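I drove to Votlow in February to sit in on the town's hearing about medical cannabis dispensaries, and I've been meaning to write it up ever since (sorry, it's April 8, 2019 already!). The vote was whether to let Kastitden open a shop on the old mill road.
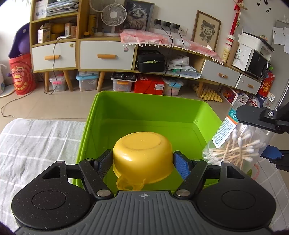

*Yellow bowl, green bin.*

My own card cost me 60 dollars to renew, and that's before the doctor's visit, so you can guess which side I was on. The nearest place is still two counties over - a long ride when your back hurts to begin with. 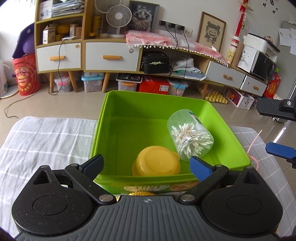
The council put it off again, wanting one more traffic study, and I drove home grumbling with the radio up. But people were kinder than I'd feared, and a lady behind me even shared her peppermints. The next hearing is in 4 weeks and I'll be there with a cushion for those awful chairs.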